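Drying Time of Cotton and Polyester Cord Under Indoor Conditions

Lorna Mangubat
Unit 8, Textile Properties, final report

1. Aim

The aim of this project was to compare how fast cotton and polyester cord lose water when hung indoors, and to see whether fibre type or cord diameter has the larger effect. Cord is often sold by breaking strength alone, and the labels on the products we bought gave no information on water uptake.

2. Materials

Two cords were tested. Ikivano is a braided cotton cord and Bradico is a braided polyester cord. Both were bought in a thin and a thick grade. Samples were cut to 204 mm and the ends were bound with thread to stop fraying. Each sample was weighed dry on a balance reading to 0.01 g.

3. Method

Samples were soaked in tap water for 16 minutes, lifted out with tweezers and left to drip for one minute. They were then hung from a rail in the Koskela building, away from the window. Mass was recorded every 30 minutes until two readings in a row were the same. Room temperature and humidity were noted at each reading. All tests were done in February.

The first set of readings was discarded. The room fan had been left on during the Tuesday session and the thin samples dried much faster than in later trials.

4. Results

Thick cotton held the most water for its dry mass and took the longest to dry. Thin polyester was the fastest. The thick polyester samples dried sooner than the thin cotton samples in every trial, so fibre type had the larger effect over the range tested. At the first reading, thick cotton still held 73 per cent of the water it had taken up.
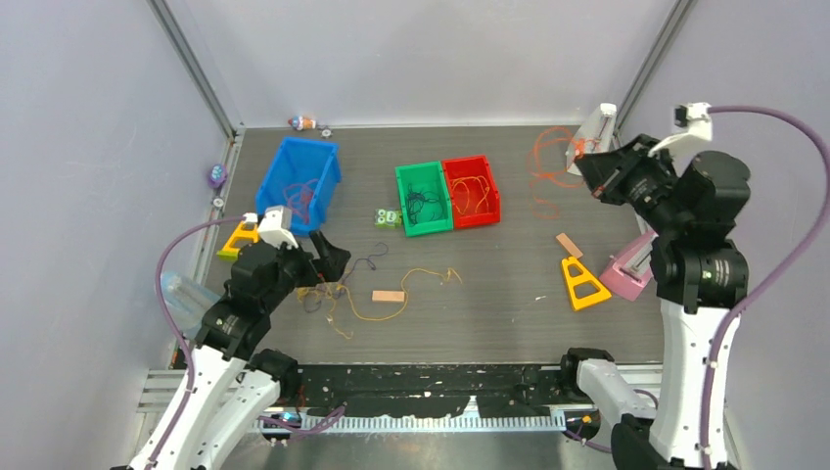
Most of the water in polyester cord sits between the fibres, and it leaves early. Cotton also takes water into the fibre itself, and the last part of its drying curve is flatter as a result.

5. Sources of error

Drip time was judged by stopwatch and varied slightly. The thread binding added mass that was not corrected for. Humidity was not controlled.

6. Further work

The tests should be repeated with the Plindomberg blended cord, which arrived too late to be included.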